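Shelf and Display Assistant (part time), Valtcombe

Pumari is a training shop for people who want to work in grocery stores. We have one big room set up like a produce department, with wooden trays, shopping baskets and a small counter. The fruits and vegetables are artificial, so our students can practice every day and nothing is thrown away.

We are looking for 2 assistants to start in October. The work is 44 hours per month, divided between mornings and afternoons as we agree together.

What you will do

Before each class you prepare the displays following the plan for that day. During the class the students take the items out, sort them, fill baskets and put everything back. After the class you check the trays and bring them in order again. You also wipe the pieces with a soft cloth, glue small parts which came loose, and write in the stock book what must be replaced. Our stock book has 311 entries at the moment, and not all of them are up to date. Please be ready to help with this in your first weeks.

Placing the items well takes more patience than most people expect. Long vegetables should lie side by side and not roll into the next compartment. Apples stand in a line at the front of the upper tray.
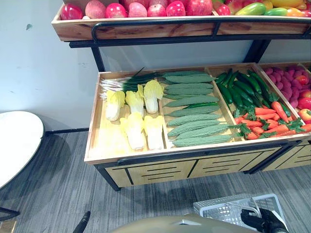 The students learn also the names of the products, and many of them did not grow up with bitter gourd or napa cabbage. It is a help if you know such vegetables and can say how they are cooked, but we can teach you this.

What we ask

You like to keep things in order and you can repeat the same task calmly. You can stand for two hours and lift a full tray together with a colleague. You speak enough English to explain a task to a beginner. Experience in a store is welcome but it is not required.

What we offer

A paid trial morning, a fixed schedule given one month before, and lunch on the days when you work both parts of the day. The bus to Thiele stops in front of our door.

How to apply

Please send a short letter and your telephone number to Atieno Mwakalinga at the Pumari office, or bring it in person before 4 p.m. Write in the letter which mornings you are free. A photo is not needed. We answer to every letter, also when the answer is no.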